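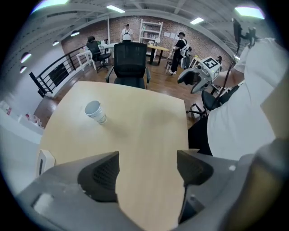 Call for Participants: Table Setting and Small Arrangement Study

Plendmont invites applications from adults who wish to take part in a paid study of how people place everyday objects on a table. The study forms part of the Dirnance project on shared rooms and household routine. It is directed by Régis Caron. Inès Picard is responsible for enrollment and scheduling.

Purpose of the study

Meeting rooms, waiting areas and small dining rooms are often furnished with the same few things: a table, office chairs, a box of tissues, a cup, sometimes flowers. The study examines the order in which people put such things in place, how much open surface they leave between them, and how their choices change when the same table is set a second time. Results will be used to prepare a short written guide for staff who look after shared rooms.

What participants will do

Each participant attends 3 sessions of 70 minutes. Sessions are held individually with a member of the study staff. During a session, participants will be asked to:

- place a paper cup and a tissue box on a table according to a spoken instruction
- pick up a small bouquet of artificial flowers by the stems and move it to a position of their own choosing
- return all items to their starting places
- answer a brief questionnaire on the arrangement they prefer 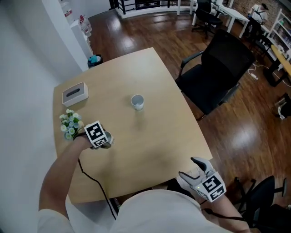

Arrangements are not graded. Participants may change their minds during a task, and a task may be repeated at the participant's request. Most of the work is done standing at the table, and a chair is provided between tasks. The final session includes a longer interview, conducted by Inès Picard, on habits at home and at work.

Who may apply

Applicants must be at least 18 years of age and able to follow spoken instructions in English. They must be able to stand for up to 20 minutes at a time and to lift light objects with either hand. Both left-handed and right-handed applicants are welcome. No background in design, catering or floristry is required. Persons who took part in the Besnard study of kitchen storage last December may apply, provided that they state this on the application form.

Employees of Plendmont and members of their households are not eligible.

Places and payment

The study will enroll 60 participants. Payment is made by bank transfer after the final session. Participants who withdraw early will be paid for each session they have completed. Local travel costs are reimbursed on presentation of a receipt, up to the limit stated in the consent form.

Preparing for a session

Participants are asked to wear comfortable clothing and flat shoes with clean soles. Long necklaces and loose bracelets should be removed before the session begins. Bags and coats may be left at the reception desk. Food is not permitted in the study room.

Records and privacy

Sessions are recorded for later analysis. Recordings are stored under a participant number and are available only to the study staff. Names and contact details are kept separately and will be deleted when payment has been completed. A participant may withdraw at any time without giving a reason and may ask that recordings from completed sessions be removed.

How to apply

Application forms are available at the Plendmont reception desk and may be returned there in person or by mail, marked for the attention of Inès Picard. Applicants should list the times at which they are generally available, including evenings. Those selected will receive a consent form and a proposed schedule, both of which should be read in full before the first session. Applicants who are not offered a place may ask to be kept on the waiting list.

Questions concerning the aims or methods of the study should be addressed in writing to Régis Caron.

Posted 2025-04-08

Related notices

Reception Assistant, Part Time
Call for Participants: Reading Instructions Aloud
Sorkden Furniture Survey: Extended Closing Date
Besnard Kitchen Storage Study: Summary for Participants
Room Reservations and Visitor Access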